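Home Topics Money Past Issues Puzzles Contact

What Is a Central Bank?
Last updated: May

Most people know what a bank is. You can keep your money there, and you can borrow money to buy something big, like a car or a house. But there is another kind of bank that you will never walk into to open an account. It is called a central bank, and its customers are mostly other banks and the government.

To see what a central bank does, we will use a made-up country called Wondirau. The people of Wondirau pay for things with a kind of money called the pendero.

Who makes the money?

In Wondirau, only the central bank is allowed to issue penderos. The bills have its name on them, and it decides how many to print. If anyone else prints them, that is a crime called counterfeiting.

Bills and coins are only a small part of the money in the country. Most of it is kept as numbers on computers at ordinary banks. When a worker gets paid, no truck full of cash drives up to the door. One number goes down and another number goes up.

The bank for banks

Suppose there are two ordinary banks in Wondirau, Fahmy Bank and Droridby Bank. A woman with an account at Fahmy Bank pays 500 penderos to a bike shop with an account at Droridby Bank. The money has to get from one bank to the other.

Both banks have their own accounts at the central bank. The central bank takes 500 penderos out of Fahmy's account and puts 500 into Droridby's. Payments like this go back and forth all day long, and banks often add many of them together and settle up at the end.

What is an interest rate?

When you borrow money, you usually pay back a little extra. The extra is called interest. If you borrow 2000 penderos for a year at an interest rate of 5 percent, the interest is 100 penderos. You pay back 2100 in all.

Interest works the other way too. If you save money in a bank, the bank may pay you interest, because it is using your money to make loans to other people.

The central bank sets a special interest rate that affects the rates at all the ordinary banks. When the central bank raises its rate, loans usually cost more. When it lowers its rate, loans usually cost less.

Why change the rate?

The main reason is prices. When prices across a whole country keep going up, it is called inflation. A little inflation is normal. If it goes too fast, people find that their pay buys less food and fewer clothes than it used to.

Think about a family that wants a loan to build a new kitchen. If the interest rate is high, they may decide to wait. A company that wants a bigger factory may wait too. With less borrowing, there is less spending, and stores have a harder time raising their prices. Inflation slows down.

There is a cost to this. If people spend too little, companies may stop hiring or let workers go. Then the central bank may lower its rate, so that borrowing and spending pick up again. These changes work slowly – it can take a year or more before anyone can tell how well they worked.

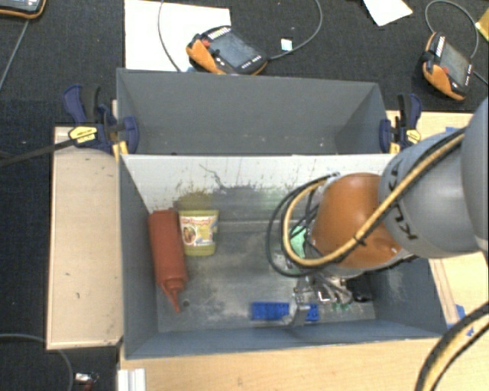
Money Pages, Issue 5, page 14

Can a central bank just print more?

It can, but this does not make a country richer. Imagine that every person in Wondirau woke up with twice as many penderos. There would still be the same number of bikes, apples and shoes for sale. People would try to buy more of them, the shelves would empty, and sellers would raise their prices. Before long a bike would cost far more penderos than before.

Some countries have printed much too much money, and prices there went up every day. People had to spend their pay as soon as they got it.

Is it part of the government?

In many countries the central bank belongs to the government but makes its own decisions about interest rates. The idea is that leaders who want to win an election might like rates to be low, even when prices are rising too fast. A separate bank can make a choice that is not popular.

Words to know

Central bank – the bank that issues a country's money and sets a main interest rate.
Counterfeiting – making fake money.
Inflation – a rise in prices across a whole country.
Interest – the extra money paid for the use of borrowed money.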